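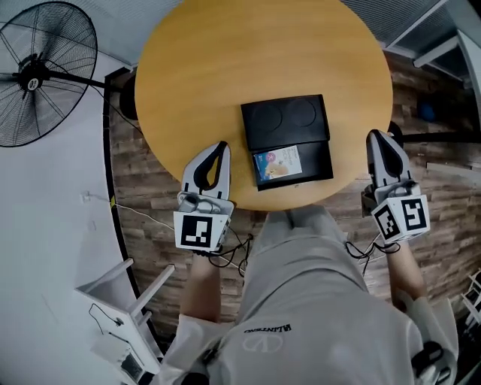

**Clasley Games Library - progress report to the Plindis Fund, autumn**

The library has been open since September and we're delighted with how it's going! Your grant paid for the shelving, the first big purchase of games and the deposit on the room in Clasley, and all three are now done and paid for. We have lent out 1382 games so far. Our bid hoped for that many by the end of the first year, so we are well ahead.

**Borrowing**

Families come mostly after school, and a second crowd turns up from six o'clock, often straight from work. Two-player games go out faster than anything else, which we hadn't planned for (our bid was full of talk about big family games), so we have moved part of the second purchase over to small ones. The long strategy games sit on the shelf for weeks and then all vanish before a bank holiday.

Lumbao has been the surprise hit. We bought two copies, had a waiting list within a fortnight and now own seven. Children learn it in a few minutes and then beat their grandparents at it, and the grandparents keep bringing it back and asking to renew.

**Iltau branch**

The monthly visit to Iltau started in October. The first one was quiet - the bus times had changed and our posters still had the old ones on. The second was packed, and we ran out of chairs. We'd love to go twice a month from the spring and have asked the village hall for a price. They can offer us the small room in the mornings or the main hall in the evenings, and we are leaning towards the evenings even though it costs more.

**Missing pieces**

Losses are low. Seven games have come back incomplete and five of those have been put right with spare parts. Each box now has a contents list taped inside the lid, and borrowers have been very good about checking it. Dice are still the main thing to go astray, so we have bought a big tub of spares.

**Money**

We have spent £2528 of the second instalment, nearly all of it on games and storage boxes. Printing came in under budget. Insurance came in over, as the quote in our bid didn't cover taking stock out to Iltau, and the printing money has covered most of the gap. We'd like your agreement to move the last bit across from the publicity line.

**Next few months**

- Second purchase of games, including more for under-fives
- Large-print rules for the twenty most borrowed titles
- Saturday-style open sessions during the school holidays
- A decision on Iltau evenings once we have the hall's price

The full loans list and receipts are attached. Do come and visit us in Clasley if you're passing - we're open until eight and there's always a game going.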